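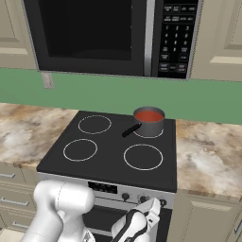

Fig. 1. Simulated kitchen, saucepan on the back-right burner, gripper low in front of the oven door.

Week 4 notes: where does the planner get its goals?

OK, so last time we left Tanoli (our task planner) happily stacking blocks, and I promised you kitchens. Kitchens are where it gets messy! Take a goal like "move the pan to the front-left burner." Tanoli wants that as a symbol, on(pan, burner_fl), but the arm controller only understands poses and joint targets. Somebody has to translate, and for this homework that somebody is you.

Start with the pan. The handle runs off to the left, over the cooktop, so a grasp sampler that treats the pan as a plain cylinder is throwing away the most useful thing on it. In Flestov you can attach a grasp region to any part of a mesh. Put one on the handle, sample 40 candidates, and let the inverse kinematics check toss the bad ones. My own run kept 29 (yours will differ, the seed isn't fixed).

Now the knobs. They sit right at the front, close to where the gripper is waiting, and I love them as a test case because the collision checker hates them. Turning a knob means touching the stove, and touching the stove is exactly what we told the planner to avoid! Look up "allowed contacts" in the Flestov docs before you email me, please.

One more thing on perception. We're reading object poses straight out of the simulator this week, so yes, it's cheating. We swap in the Utitach pose estimator after the break and your nice clean grasps will start to wobble.

Homework: get one full pick and place plan, save the log, and tell me which check rejected the most grasps. Due Sunday, 9 p.m.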